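# Chapter 2: Where Things Live

I grew up in a house with one drawer that did everything. Scissors, string, birthday candles, the spare key, a deck of cards with the four of clubs missing. When anyone in my family asked where something was, the reply came back from whatever room you happened to be in: "Did you look in the drawer?" And we'd go look, and we'd dig, and about half the time we'd come up with a different thing we had been hunting for the month before.

I tell you this so you know I didn't come to home organization as a naturally tidy person. I came to it as somebody who once bought three rolls of tape in January (all three were in the drawer by spring).

Chapter 1 was about getting rid of things. This chapter is about the stuff you keep, and it leans on one word you'll see over and over: *home*. A home is the spot an object goes back to. It can be a drawer, a shelf, a hook, or a tray on the counter. If you have to stop and think about where a thing goes, it doesn't have a home yet, and it will end up on the nearest flat surface. Mine always did!

## Closed homes and open homes

I sort homes into two kinds. A **closed home** hides what it holds: a drawer, a cupboard, a box with a lid. An **open home** leaves everything on view, like a shelf or a tray. My old teacher Necati Kocabaş used to make us set up one of each on a bare table before he'd let us anywhere near a real kitchen. One small chest of drawers, one tray, and a few ordinary groceries to find places for. I thought it was a silly exercise for about ten minutes. Then I tried to explain to him why my tea bags were in the drawer and my sugar was out on the tray, and I couldn't do it.
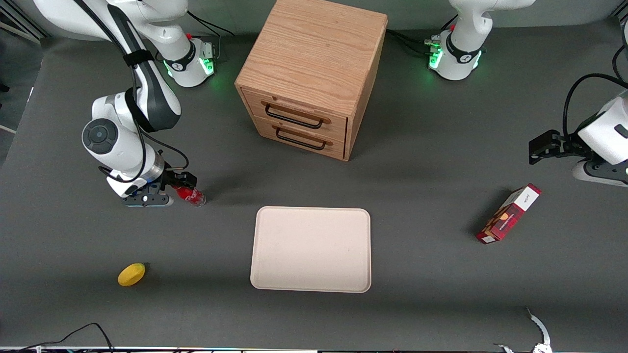 He never told me I was wrong, either. He'd just ask, "How often do you reach for it?" and wander off to bother somebody else. I still hear that question every time I put groceries away. The soda I drink with lunch gets an open home. The cake decorations I use twice a year go in a drawer, and not the top one.

Drawers have a second rule, and it took me much longer to learn. The upper drawer is worth more than the lower one. You can open it without bending, you can see into it from where you stand, and your hand goes there first. So don't give it to the good napkins! Give it to whatever you grab with wet hands while something is boiling over.

## Awkward shapes

Now for the things that fight back. Cans are easy. Jars are easy. Long packages are a pain, and every pantry has some: spaghetti, foil, crackers, those skinny boxes of cookies people bring when they visit. Stand one up on a shelf and it gets knocked over. Lay it down and it takes up a whole row, and then something gets stacked on it and you forget you own it.
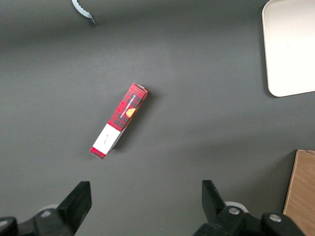

**Figure 2.1** A long box of vanilla shortbread on its side, with an empty tray nearby.

My fix is to lay long boxes down with the printed side up, so I can read what's in them without picking them up. Then I check the length against the home I have in mind *before* I start shuffling everything else around. A box that only fits corner to corner doesn't fit. I know you can make it work. I've made it work, and I've had to take out four other things each time I wanted a cookie.

## Before you read on

Pick one surface in your own place, a small one. A nightstand is fine. Take everything off it and set the things on the bed or the floor, then put them back one at a time, saying out loud how often you reach for each. Yes, out loud, and yes, your roommate will wonder about you.

Write down anything you hesitated over. Keep that list handy, as we'll use it in the next section, where we start measuring drawers and I confess what was living behind my toaster.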